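Filed under: Home & Health | Member Newsletter, May 2018

Do We Really Need Another Reminder Gadget?

The co-op's mail pile this spring has been heavy on one thing, and that is gadgets and phone apps that promise to get people to take their pills on time. 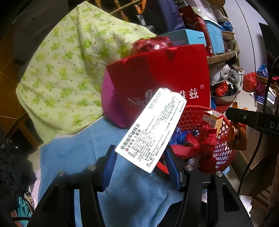 Kairys wants $200 for a countertop dispenser that lights up and beeps. Kusik has an app, free for the first month, that buzzes your phone and then buzzes your daughter's phone if you don't answer the first buzz. Both companies sent us glossy folders. Both folders say the product "transforms" the morning. I have had a lot of mornings and I'm not sure I want one transformed by a beep.

I went looking for the numbers behind the Kairys claim that its users miss far fewer doses. The folder mentions a trial in Stusmont with 700 people. Sounds good. Then you get to the small print, where the people in the trial were the ones who had already bought the dispenser, and the "missed doses" were whatever they remembered and wrote on a card at the end of January. No group went without the machine. So what did we learn? People who spend $200 on a thing say they like the thing.

Kusik doesn't offer a trial at all. It offers 2000 five-star reviews. I read as many as I could stand, and most were about how easy it was to sign up. One gave five stars and said she hadn't used it yet.

My real complaint is that both outfits treat missed pills as a memory problem, full stop. Ask at the Lurnley senior lunch and you'll hear other reasons. The refill wasn't ready. The bus to the pharmacy doesn't run on Sundays. The pill made somebody dizzy and they quietly quit taking it. The copay went up. A beep doesn't fix any of that -- it just makes noise while the problem sits there.

Some folks do simply forget, and a reminder may help them. Fine. But a paper chart on the refrigerator costs nothing, and a plastic weekly box is under $5 at any drugstore. Try one of those for a month before you hand over a credit card. If you've stopped taking something because of how it makes you feel, call the pharmacist or your doctor and say so. Don't let a gadget do the nagging for them.

And read the privacy page before you put your prescription list into any app. Kusik's runs on forever and says the company may share "wellness insights" with partners. It doesn't say which partners. I wrote to ask and got back a coupon.

If you own either product and think I'm being unfair, write in. We'll print the letters we have room for -- including the cranky ones.

We use cookies to improve your visit. By continuing to browse, you accept our cookie policy. OK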